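15/03/2020

Up at six. Rain on the skylight, stopped before breakfast. Ute Kasten called from Sekwood while I was still making toast. The spring meeting of the walking club is off and she wants the deposit back from the hotel. It was 300 and she thinks they will keep 200 of it. I told her to write to them and keep a copy.

Seed order

Went through the Widville catalog again and cut the list down. Two kinds of bean, the short carrots, leeks, no squash this year. The squash took over the path by October and we gave most of it away. Emiko Ikeda has offered me her spare onion sets, so I crossed those off too. She says the ones from Negash bolt early. Mine never did, but the soil at her end of the road is heavier.

Walk

Out along the canal to the second lock and back. Very few people. The blackthorn is out on the south bank and there were two herons by the weir, a long way apart. Left knee fine going, sore on the steps coming home. My counter said 2,000 at the footbridge, so it is reading low again and needs resetting.

Indoors

Lunch was soup. Wrote to my brother and found the spare batteries in the map drawer. Read forty pages of the book on lighthouses and went back over the chapter on lenses, which I had not followed the first time. On the sink jobs, the squeegee is in the basin and the blue bottle is by the faucet.
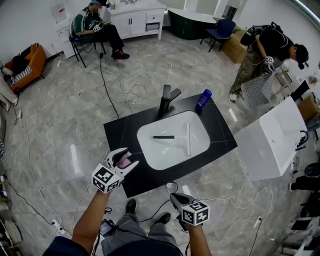 Tomorrow

Post the seed order before noon. Ring Ute about the hotel. Take the onion box over to Emiko and ask about the cold frame.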